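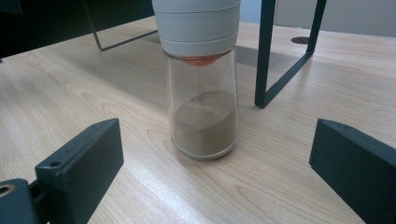
A glass spice grinder between the open fingers, before the close command.

Getting a Depth Camera to Admit That Glass Exists

10 March 2023
By Masaru Kawaguchi

Search this site Go Advanced search

If you followed the earlier pages, you have a working Clesus install and a planner that can pick up a cardboard box all day long. Now swap the box for a glass jar and watch the planner lose its mind.

Depth sensors and clear glass don't get along. The empty part of the jar lets you see straight through to the table, so the depth map says "table." The powder in the lower half comes back as something solid, and so does the cap. What Clesus receives is a lump on the table and a white thing floating over it. It will politely plan two grasps, one for each.

You need Bultier for the segmentation and the stock Wallmont planner. Set aside an afternoon. The docs say twenty minutes, and I'd love to meet the person who wrote them.

Step 1. Mask in color first

Run the Bultier segmenter on the color image and leave depth out of it. Color still has the edges of the glass to work with: the bright rim at the base, the faint lines up the sides. Set

mask_source: color
merge_parts: true

Without merge_parts you get a cap, a seal and a heap of powder, filed as three separate objects. The orange-red seal under the cap is especially keen on independence.

Step 2. Throw out the depth inside the mask

Yes, all of it. On my test capture the mask held 2,383 depth points, and the ones on the glass were mostly table wearing a disguise. Keep the points just outside the mask and fit a plane to them. That's your tabletop. Shiny wood veneer will give you a bright streak with junk depth in it, so leave the outlier filter on.

Step 3. Stand a cylinder on the plane

Project the bottom of the mask onto the plane, take the width from the mask, and build an upright cylinder. A jar that tapers isn't a cylinder. Use the widest part and let the fingers find out the rest slowly.

If the cap runs off the top of the image, as mine does, set

open_top: true

or Clesus will decide the object ends where the picture does and plan a cheerful approach through the cap.

Step 4. Pick the grasp height

Aim low on the body. Don't let the planner use the powder as a guide to shape. It sits in a slanted hump, and Wallmont will try to tilt the wrist to match the slope if you give it half a chance. Turn off surface normals:

use_normals: false

Step 5. Add the furniture

Anything black and thin behind the object needs to go into the collision map by hand. The metal frame behind my grinder showed up in depth as a few confetti dots. I boxed it in with a 2 cm margin.

Step 6. Close slowly

Cap the finger speed, cap the force, and stop on contact. My first 41 dry runs used closing speeds of up to 174 mm/s, with no jar in place, for reasons of budget. Start well under that.

If it still fails

"No valid grasp" almost always means merge_parts got reset. Updating Bultier does this. It has done it since November and the changelog calls it an improvement.

If the plane comes out tilted, your mask is too tight and glass points are leaking into the fit. Grow it by a few pixels and run Step 2 again.

The Parisi viewer draws the fitted cylinder in pale gray on a pale gray background. The color setting is under Preferences, then Legacy.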